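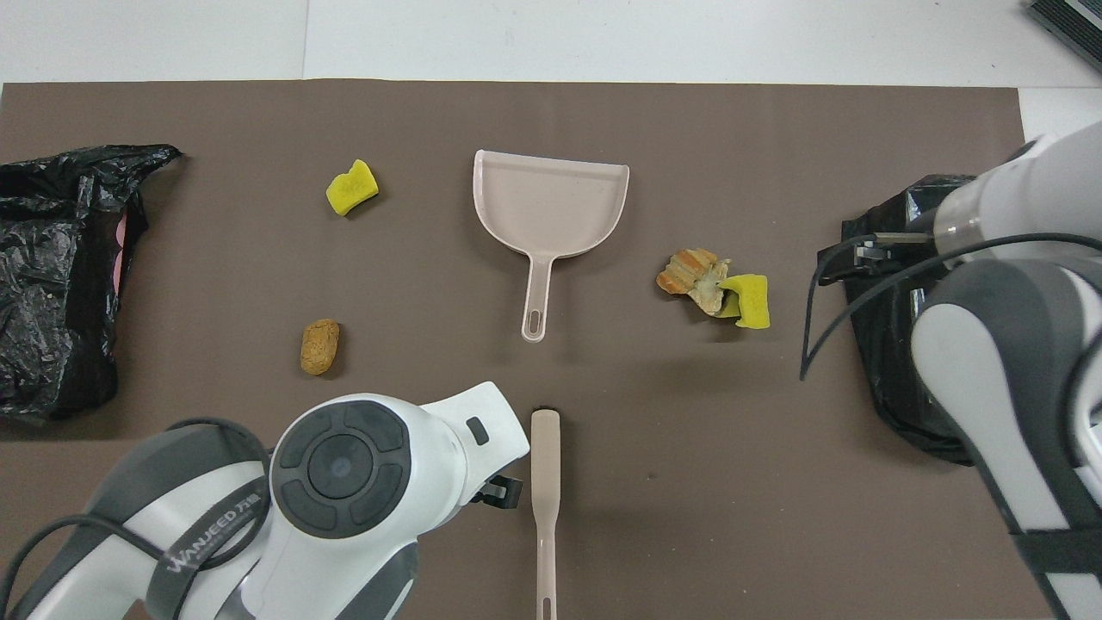
Bench Check Before the Crumb Pickup Run

Print this page | E-mail this page

Please go down the list before every run, even if the team ahead of you did it ten minutes ago. We have two arms on one tabletop in this club and a good many elbows, and I would so much like to get to June without a pinched finger! Comments after each item are from our last walk-through at Hollis.

1. Mat covers the work area and lies flat.
OK. A few faint creases and pale specks, nothing that would snag a brush.

2. Trash bags at the left and right, clear of the middle.
OK, but do look at the right one again once the arm is in its start pose, as they sit very close together.

3. Cables have slack and stay out of the grippers' path.
Needs attention. The black cable on the right arm loops out over the bag. Please tie it back (the soft ties are in the Celent drawer, under the tape).

4. Dustpan and brush set out, handles toward the team.
OK. The pink pair is fine, and lovely and easy to spot against the brown.

5. Debris set out: bread pieces and yellow sponge only.
OK. One sponge is touching the crust, which the Nitton rules allow, though beginners may want them farther apart. No nuts, please, we have allergies in the club.

6. Stop button tested by the person who will be holding it.
OK, both arms.

7. Hair tied, sleeves up, hands off the mat before anyone calls "go."
Mostly OK. You know who you are, dears.

Result: run may go ahead when item 3 is fixed. Write it in the log under bench 2.

Last updated: June

Comments (3)

imiver_parent: Could the younger group have this in bigger type? My daughter loves ticking the boxes.

benchtwo: Soft ties are all gone from the drawer, I used string.

gearsandtea: String is fine for practice, but bring proper ties for the meet.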